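Munska workshop takes its gripper build home for the summer

The shared workshop in Munska is closed for floor repairs through July, and its robot builders have carried on at home, which in one case means on top of a bed.
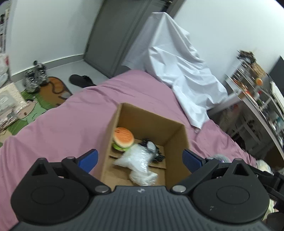
Practice between the blue pads

The project is called Drasine, and it began last winter as an evening class for people who had never built anything that moved. The idea is a simple one – you work a gripper by hand, picking up ordinary household things, and later on a small arm is meant to learn the same moves. Toy food, plastic wrapping and whatever else turns up in a cardboard box will do nicely for practice, and the members have been very cheerful about emptying their cupboards for the cause.

The group has set itself a goal of 300 practice pickups before the doors on Hnatiuk Street open again, and anyone who has tried to get hold of a crinkly bag will know that this is a generous helping of patience. Soft things are said to be the hardest, and round ones come a close second.

The workshop plans to reopen in August with 10 benches in place of the old 5, and the arm will be set up near the window for visitors to try. Newcomers are warmly welcome, and sign-up sheets are at the Cirneritz bakery next door until 2 in the afternoon.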